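Projects > Notebook > Equipment planning, March

Search this notebook Go All pages

Print this page | E-mail this page

March, morning and then more of it after lunch

Nia asked me to put the shopping list in writing before she talks to the people upstairs, so I'm going to do it the way I always do, which is to think it through on the page and let you all scribble in the margin. Sorry in advance for the length!

The big question is still grippers. We've been getting by on the hand-held ones we have, passing them back and forth, and I've grown fond of them, but a cloth task uses them up two at a time, so one sick gripper stops a whole station. Stekham quoted 766 a pair, with a 30 day wait. Ogbonna came in a little lower but wouldn't say in writing whether the finger pads are sold separately, and pads are what we go through. I wrote back to them very politely (Femi read it over and took out two of my exclamation marks) and have had no answer yet.

Pads, then. If we go with Stekham I'd like 28 in the first order, left and right in equal numbers. I know it looks greedy. Last time we ordered small and paid the shipping three times over, and I still have the receipts in my drawer to prove it.

Cloths are the cheap part and we should just say yes to them. Towels, a few garments, small cloths in colors that stand out from whatever is spread underneath. The cream cover and the olive sheet both do nicely, though I'd buy a second olive one so there is always a spare while the other is in the wash.
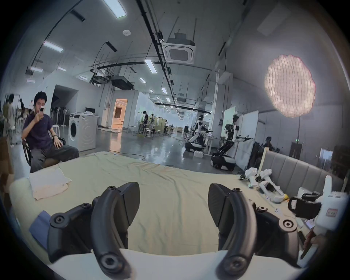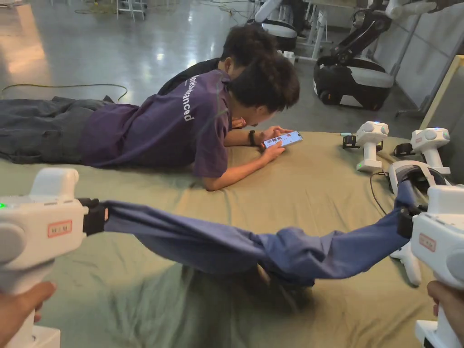

Cloth work on the low platform, grippers in hand. The blue garment is in the second picture.

Back from lunch. Femi and I had a good long talk about floor space over the noodles, and he thinks a second platform should come before any more arms or bases. I came in ready to argue and left mostly agreeing with him. The robots on wheeled bases can move out of the way; a platform can't, so we should decide where it goes first and have everything else fit in behind it. He would like it a hand's width higher than the present one, for the sake of everybody's knees. I've penciled that in with a question mark, as Fusport only lists the one height and a custom one adds 12 days.

Seating came up too. More stools, please, and the plain kind. We don't need the ones with the gas lift.

Cable covers: yes. I keep leaving this off the list and then remembering it on the way home. Enough to get from the wall to the platform, plus a spare length. Stisska has the low rubber ones, and I'd sooner pay for those than tape the floor again.

Lights I would leave alone this round. Nia is keen on another big soft panel and I do see why, but I want to try moving the one we have first, and if the shadows under the cloth still bother her I'll happily put it at the top of the next list.

So, in the order I'd spend it:

Pads (28, if Stekham)
Gripper pair, one
Second platform
Cable covers
Cloths, spare olive sheet
Stools

Still to do: chase Ogbonna once more, ask Fusport what the extra height costs, and find out from Nia whether the sheet and towels can come out of consumables. Femi has the tape measure and is going to mark the platform outline on the floor this afternoon, so please step around it.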